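August, a little past eleven at night

I should be asleep, but the second batch finished while I was brushing my teeth and I looked (of course I looked), and now I'm sitting on the kitchen floor with the laptop because the charger only reaches this far.

It works! Or it works well enough that I want to write down how I feel before Trinh reads the numbers and finds the hole in them. 1,579 simulated grasps, and 1,069 of them held all the way through the lift. Last week's version, same objects, same starting poses, held 536. I ran the script that compares them twice, then opened the raw log and scrolled through it by eye like a crazy person.

The change is so small. All spring we had the policy pick a grasp point from the overhead view and then commit to it, and all spring it loved the middle of things. Give it a mug and that's fine. Give it a book, a tray, a tile, anything flat and wider than the hand, and it would come down on top and push. Edem kept saying the network wasn't stupid, we were just asking it the question too early, when the hand was still far away and every flat thing looked like one big friendly target. So now it asks again. Eight times on the way down, it gets a fresh view from the wrist and is allowed to change its mind, and the loss only cares about where the fingers are relative to the nearest edge they could close on. I fought him on this for two weeks. I thought it would dither. It does dither a little, around the third or fourth look, and then it settles, and I find that weirdly lovely to watch.

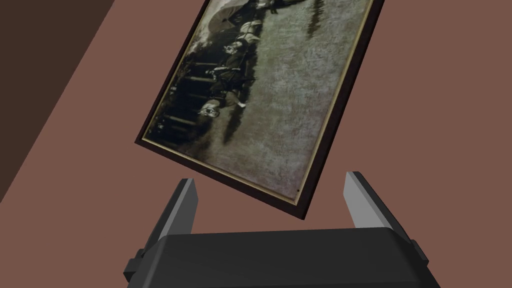

The flat objects are where nearly all the gain came from, so I spent most of the evening going through those one at a time. The old policy treated them as texture, I'm convinced of it now. It would find a contrasty blob and head for the blob. The picture frame is my favorite test for exactly that reason: the print inside is an old speckled photograph in gray-green and sepia, full of smudges and pale shapes, and none of it is any use to a gripper. What matters is that skinny dark border and the bit of thickness under it. With the frame lying at a slant like that, the corner points down toward the space between the fingers, and there's enough room between them to straddle the edge. I saved this view because it's such a good place to stop and ask the network what it wants to do next. I plotted its edge scores for this pose and they were piled up along the border, with hardly anything over the print. I actually said "oh, good job" out loud to a heat map.

Things I don't understand yet, so I don't forget them by morning:

- The gold trim. It's a bright line just inside the border and the scores have a faint second ridge along it. Is it using the trim as a hint, or would it grab for the trim if the border were hidden? Make a version without it.
- Everything so far is on the reddish-brown surface. A dark frame on that is easy. Try dark on dark before getting smug.
- The bowls got slightly worse. Only slightly, but they were good before and I want them back.
- Whether it needs all eight looks. Ľubica bet me a lunch that three would do it. I think she's wrong, but she was also the one who guessed the learning rate.

Trinh's worry will be friction. She thinks our simulator is generous with thin objects and that a finger under an edge gets a better hold in there than it ever would on the bench at Fledevitz. Fair. Boris has the real arm booked through the end of the month for the Trunell demo, but he said I could have the early mornings if I put everything back the way I found it, and I will get up at five for this, happily.

Also need to tell Edem he was right. I drafted a message and it had four exclamation points in it, so I'm saving it for tomorrow, when I can bring it down to two.

Mom called at dinner and I tried to explain it to her. I said, it's like reaching for your glasses on the nightstand, you don't plan the whole thing, you sort of check as you go. She said she knocks hers on the floor every single night. Then she wanted to know if I'd booked the train. I have not booked the train.

Third batch is queued, the one without the trim. It should be done before I wake up. Set the alarm for six-thirty, bought no milk again, black coffee it is.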